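Dostthorpe Film Society Projection Handbook
Section 6: Ingesting and Checking a Feature

Print this page | E-mail this page
Last revised July 28, 2021

6.1 Before you start

This section covers loading a feature onto the Skalora playback server and confirming that it will run. It applies to the main house at Dostthorpe. The Plarness hall uses a different server and is covered in Section 9.

You need the drive, the title sheet from the distributor, and the operator password. Allow 41 minutes for a feature of normal length. A long title, or one with several subtitle tracks, can take twice that.

CAUTION: Do not ingest during a show. The server permits it, but playback has been known to stutter when the disk array is busy.

6.2 Loading the drive

1. Turn the server on and wait for the status light to hold steady green.
2. Slide the drive into the upper bay. Close the latch fully.
3. Select Content, then Ingest. The drive's packages are listed by title.
4. Compare each package name with the title sheet. The letters after the title give the picture shape: F for flat, S for scope.
5. Tick the feature and any trailers you need. Leave the rest.
6. Check free space in the lower bar. If it shows less than 140 GB, delete old titles first (see 6.5).
7. Press Start. Do not open the latch until the server reports Complete.

Note: A supplemental package holds only the changed parts of a film -- usually subtitles or one reel. It will not play unless the original package is also on the server.

6.3 Keys

1. Copy the key file from the e-mail to a blank USB stick. Do not rename it.
2. Insert the stick and select Keys, then Import.
3. Read the start and end times. They are shown in local time on the Skalora and in UTC in most distributor e-mails.
4. If the key does not cover the full show, including trailers, call the distributor the same day.

Error 131 means the key was made for another server. Check the serial number on the rear panel against the one in the e-mail.

6.4 Test run

1. Build a playlist with the Kandpal lens preset as the first cue.
2. Play the first two minutes of the feature. Confirm that the masking matches the picture shape.
3. Jump to a scene with dialogue and listen at the center of row F. The fader should sit at the house mark.
4. If the film is subtitled, confirm that the lowest line is fully on the screen.
5. Jump to the start of the end credits. Write that time on the show sheet for the house lights cue.
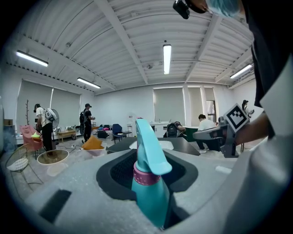
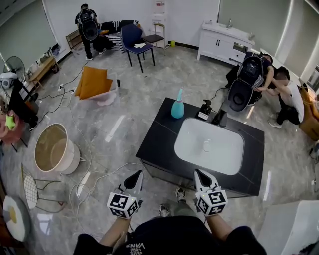
6.5 Deleting old titles

1. Select Content, then Storage. Sort by last played.
2. Delete features with expired keys. Keep the policy trailer and the test patterns.
3. Empty the holding folder. Space is not released until this is done.

CAUTION: Deleting a package removes it from every playlist that uses it -- the server gives one warning only.

The playback log keeps the last 1,000 entries and then overwrites the oldest. Export it at the end of March with the yearly returns. For faults during a show, go to Section 7.

Filed under: Projection, Handbook, Digital Cinema
Shares: 3 | Comments: 0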